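Comércio Eletrónico e Canais Digitais
Aula 5: Abandono do carrinho e recuperação por email

1. Definição operacional

Considera-se abandonado o carrinho com pelo menos um artigo, associado a uma sessão que terminou sem pagamento confirmado. A taxa de abandono é o quociente entre carrinhos abandonados e carrinhos criados no mesmo período. Carrinhos criados por testes internos são excluídos dos dois termos.

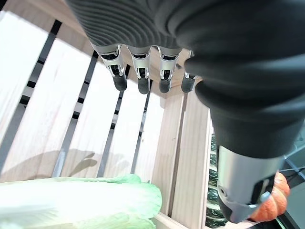 Mão robótica sobre um caixote de madeira
Couve-chinesa, abóbora pequena e curgete

A definição depende do prazo de fecho da sessão. A loja Arkby fecha a sessão ao fim de 100 minutos de inatividade; a Likby, ao fim de 1.000. As taxas das duas lojas não são diretamente comparáveis sem normalização prévia do prazo.

2. Causas a distinguir na análise

Portes apresentados apenas no último passo.
Registo obrigatório antes do pagamento.
Método de pagamento habitual indisponível.
Uso do carrinho como lista de comparação, sem intenção de compra imediata.

A última causa não se corrige no checkout e deve ser estimada à parte, por exemplo pela proporção de carrinhos reabertos sem alteração do conteúdo.

3. Sequência de mensagens

O caso Kälin usa duas mensagens. A primeira lista os artigos e contém uma ligação para o carrinho guardado. A segunda acrescenta as condições de devolução. O desconto fica fora da sequência, para não induzir o abandono deliberado. Em maio foram enviadas 2.788 primeiras mensagens. O envio pressupõe base legal para o contacto e um meio de oposição em cada mensagem.

A receita atribuída à sequência sobrestima o efeito, visto que parte dos clientes regressaria sem contacto. Recomenda-se um grupo de controlo sem envio, sorteado por cliente e não por sessão.

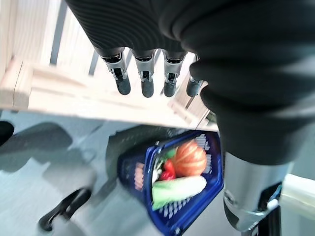 4. Exercício

Com o ficheiro da loja Wedar, calcular a taxa de abandono por tipo de dispositivo e a diferença na taxa de compra entre o grupo contactado e o grupo de controlo. Indicar o prazo de fecho adotado. Entrega até 25 de novembro de 2025 (terça-feira), em PDF, com as fórmulas em anexo.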